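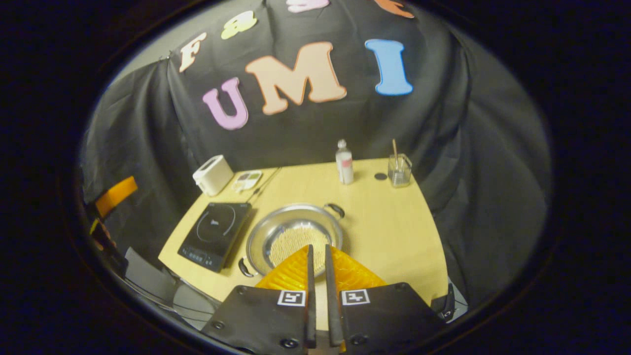
Members of the Cornach list are reminded that comments on the draft cookware lending rules close at the end of May. The Grumell branch has asked whether the rules cover shallow pans as well as stockpots. They do: a round stainless-steel pot with low sides and a rolled rim, such as the one on the light wooden table, falls under Class 2 and may be borrowed for up to three weeks. Lids are recorded separately. Borrowers who need a longer period should write to the branch that issued the item before the loan runs out.

On the matter raised by Ms. Panasiuk, the catalog number will remain on the paper tag. Engraving was considered last year and set aside on grounds of cost.

> Yaryna Panasiuk wrote:
>
> Two tags came back unreadable this month, and item 1614 has now been entered twice, once at Grumell and once at Zoubi. Could the office confirm which entry stands? I would also ask again that numbers be engraved on the base.

The Grumell entry stands. Zoubi is asked to delete its own record and to forward any loan slips attached to it. Replacement tags may be requested from the office by reply to this message, off list please.

Sotiris Kontogiannis
Lending Office, Cornach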